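Endau Wrist Camera and Finger Kit: Review for Buyers

Bought for: one bench arm, pick-and-place trials
Paid by: department equipment budget, approved in March
Rating: 3 out of 5

The Endau kit is sold as an add-on for arms that already have a two-finger gripper. The box holds the camera, a mounting bracket, two sets of fingers, a cable and a license key for the recording software. We compared it with a quote from Waserik, whose package cost more and included an on-site setup day we did not need.

Price. The kit came to 3000 dollars before shipping. That number is fair for the hardware and misleading as a budget line. Storage is extra, spare finger covers are extra, and the bracket fits only one flange pattern. Our arm needed an adapter plate, which Endau does not stock. We ordered it from Gramuvlow and lost 10 working days. Check the flange drawing before you raise the purchase order.

Installation. The bracket holds its position well and the screws are standard sizes. Cable length is marginal. On a longer arm, plan for an extension and a second strain relief. The manual covers calibration in one page and leaves out the order of steps, so expect to do it twice.

Storage. The software records to a local drive only. We fitted a 512 GB drive and would buy larger next time. Compression settings exist but are buried in a text file, and the defaults favor quality over size. Network storage is listed as a paid upgrade – ask for that price in writing with the first quote.

Fingers and covers. Our work is mostly small parts in and out of containers, so the view close to the rim matters more to us than the wide view.

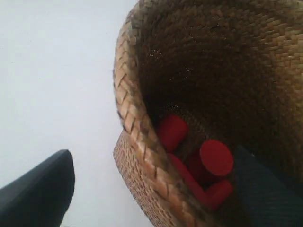
At that distance a natural fiber weave comes through clearly, and solid red parts separate well from brown even in the shaded bottom of a basket. Large containers take up much of the view, so anyone working with deep ones should budget for a second, fixed camera. The Ambrose overhead unit is the one we priced.

Support. Email only. Replies were accurate and slow. A request sent on a Saturday was answered the following week with a corrected bracket drawing.

Recommendation. Buy it if the flange matches and you have storage in place. Otherwise add the adapter, the drive, the cable extension and one spare set of covers to the request before it goes for approval. A second request for small items took us longer to process than the first one for the kit.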